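Clirkcombe Sorting Room — Progress Report to the Cudine Fund
Prepared by Naomi Nyamweya, 05/06/2020

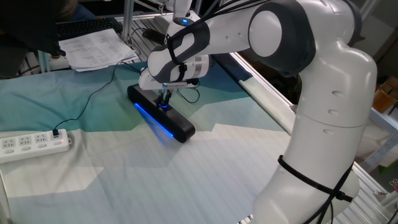
In the second part of the grant period we moved from clothing and books to small electrical things. These are the donations which people in Clirkcombe bring most often now, and before your support we could not accept them. They went to the dump.

The work table was finished first. We keep a cloth over it, so that glossy cases are not scratched when they are turned. A long black device with a blue light strip is a good example of why this matters: the shine on such a casing is the first thing a buyer looks at, and one scratch takes away half of the price.

Every item now follows the same steps. It is wiped, the cable is checked for cuts, it is switched on and it gets a card with the result. Items with lights stay on for 30 minutes before the card is signed. Mr. Bednárik has written the steps on one page, and the page hangs near the door.

Results until now
Items accepted: 30
Passed and put on the shelf: 20
Waiting for a part or a power cord: 6
Sent to recycling: 2
Still to be checked: 2

The six waiting items are our main difficulty. Many donors forget to bring the power cord, and the correct one is not always easy to find. Asia has started a box of spare cords sorted by plug, but it is still small. We would like to ask if a part of the money planned for shelves can be used for cords and fuses. The shelves cost less than we expected — the old ones from the book corner could be repaired.

One delay must be reported. The training evening for new helpers did not take place in spring. We plan it for October, and the cost stays the same as in the application.

In the next period we will finish the two unchecked items, print the cards on thicker paper and begin a simple price list. The receipts for the table, the cloth and the tester are attached to this report. Please write to me if one of them is not clear, because two were copied from thin paper and the numbers are pale.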